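Covering and marking out a work table: your questions

Last updated April 14, 2023

Do I really need to cover the table?
Probably less often than the people selling sheeting would like. If you sort dry things and wipe down afterwards, a bare top is fine. We cover ours at Heter when there's glue or paint in the room, and leave it alone the rest of the year.

Is the Prirkerine sheet better than a cheap one?
We paid for one in March and I'm not convinced. It lies a bit flatter on day one. After that it creases like any other. The maker's page talks about 'memory-free' plastic -- I'd want to see that on a table people lean on.

Can't I just smooth the wrinkles out?
You can try. Pull from the middle towards the edges and they mostly move somewhere else. Unless you are writing on the surface, leave them.

Should tape go over the sheet or under it?
Both get recommended, usually by people who have only done one. Tape on top is brighter but the corners pick up dirt and lift. Tape underneath stays put, though the colour goes dull and you can't shift a mark without peeling everything back. I'd go on top for anything you expect to move.

What colour should I use?
One that isn't the colour of anything you put on the table. Green on a pale cover is easy to find. Cunine sells a five-colour set, and I have yet to meet anyone who needed all five.

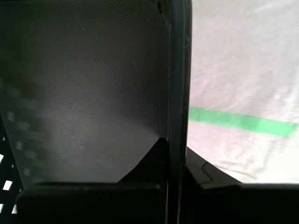
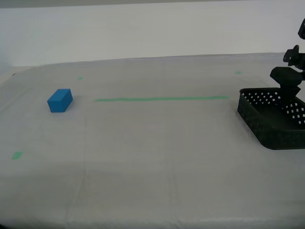 Green tape against a pale surface, in both pictures.

How many marks are enough?
Fewer than you think. A line across the middle and a few small patches will do for most jobs. Once you need a key to read the tabletop, you've overdone it.

Where does the basket go?
At one end, where your arm doesn't cross the line to reach it. The Wijesinghe guide wants a basket at both ends. We tried that and ended up with two half-sorted baskets.

Will the tape leave a mess?
On plastic, not much. On varnish, quite possibly, whatever it says on the roll. Test a bit somewhere out of sight and leave it overnight.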